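Skevalo Boards › Kitchen & Home › Cutting boards, knives, etc
Thread: oiling bamboo boards, mineral oil vs everything else
Page 1 of 1

pravov_pete
Member, 428 posts

Ok so I have a couple bamboo boards, small ones, use them for cheese and limes mostly. They went dull and kind of fuzzy over the winter. My sister in law swears by olive oil. I used mineral oil from the drugstore on the last one and it was fine I guess but it stays greasy for days. What does everyone use. Don't want to spend a lot, these were cheap

Idathiele
Moderator

Not olive oil. Please. It goes rancid and then your board smells like an old chip bag and you can't get it out. Food grade mineral oil, thin coat, overnight, wipe off what's left. If it's greasy for days you used too much.

Ida Thiele

crumbtray
Member, 300 posts

disagree a little with Ida. I've had olive oil on a board for years, no smell. depends how often you wash it. mine gets washed every day so nothing sits there long enough to go bad

Idathiele
Moderator

If you wash it every day you're washing the oil off every day, so what is it doing?

crumbtray
Member, 300 posts

making it look nice lol

marama_t
Member

Sand first!! Everyone skips this. Fuzz is just raised grain from washing, oil over fuzz gives you oily fuzz. I do 200 grit, damp cloth, let it dry all the way, then same paper again lightly. Then oil.

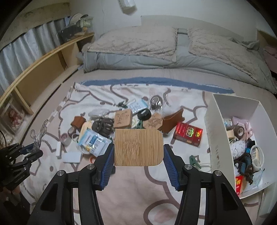
Bamboo is a grass so it doesn't act like maple, it's strips glued together and the strips move a bit different from each other. That's why the edges go first. A board made of narrow slats like the one up there, with the rounded corner, go easy on the corner by hand and don't use a power sander on it, you'll flatten the curve before you notice. Sand along the slats, never across. Did one of mine across once and the scratches showed till I gave it away.

Marama Tawhiri

pravov_pete
Member, 428 posts

thanks, didn't think of sanding. do I have to do both sides

marama_t
Member

Yes both sides and the ends. Ends drink the most oil. One side only and it can cup on you

oldstove
Member

Cupping is from leaving it flat on a wet counter, nothing to do with oil. Stand it on edge to dry. I have never oiled anything in my life and my boards are flat.

Idathiele
Moderator

Both things can be true. Standing it up helps a lot. Oiling one face only still isn't great.

oldstove
Member

never oiled, still flat, thats all I'm saying

crumbtray
Member, 300 posts

what about that Jendier board butter stuff. 3 of my neighbors have it and they all act like its magic. Is it just mineral oil and wax

Idathiele
Moderator

Pretty much. You can make it. I wrote this up in the old thread but that got lost in the move, so pasting again, sorry for the length.

Board wax, small batch

1. Clean jar, put it in a pan of water on low. Don't do it in the microwave.

2. Four parts mineral oil, one part beeswax by weight. More wax if you want it stiffer.

3. Stir till it's clear, take it off the heat, let it cool with the lid off.

4. Look at the end of the board before you start. If the grain there is pale and dry it gets plain oil first, wax won't soak in far enough.

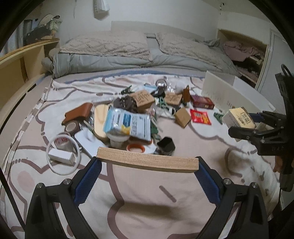

5. Rub on with an old t-shirt scrap, thin. Leave overnight.

6. Buff. If it's sticky in the morning buff more, dont add more.

Keeps for ages in a cupboard. Label the jar, my husband thought it was lip balm.

crumbtray
Member, 300 posts

ok but was he wrong

Idathiele
Moderator

He was not really wrong, no.

pravov_pete
Member, 428 posts

Sanded and oiled both last night, much better already. Going to try the wax on the smaller one and leave the other plain and see. Ends did drink a ton, Marama was right

oldstove
Member

should of left one with nothing on it, then you'd have a real test

pravov_pete
Member, 428 posts

ha. next board

marama_t
Member

Glad it worked! Don't soak them, ever. No dishwasher, no sink. Quick wash, towel, stand up. And if a slat starts lifting stop using it for food, gunk gets in the gap and you can't clean in there. Some people glue them back, I wouldn't.

crumbtray
Member, 300 posts

I've glued one. food safe glue, clamp, fine for two years now. not saying everybody should

marama_t
Member

Two years is good going but a new one is cheap. Your call. Anyway here's my write up from the Wihongi kitchen swap, copying it over for anyone who finds this thread later.

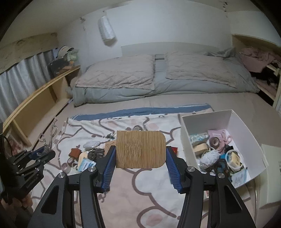 Wihongi, January 9, 2018

Brought the sandpaper and a big bottle of oil, ran out of oil first. Most boards people had were bamboo, a few maple, one very sad walnut that had been through a dishwasher. Bamboo took one coat and was done, maple wanted two. Walnut I just oiled till it stopped asking, cracks are still cracks though. If you've got a small block with square corners on one end and round on the other, start on the square end, those corners splinter worse. Take them down a hair with the paper before any oil goes on. Next one of these I'm bringing twice the rags.

oldstove
Member

who puts walnut in a dishwasher

Idathiele
Moderator

Leaving this open, wax questions go in here too please. Don't start a new thread for every jar.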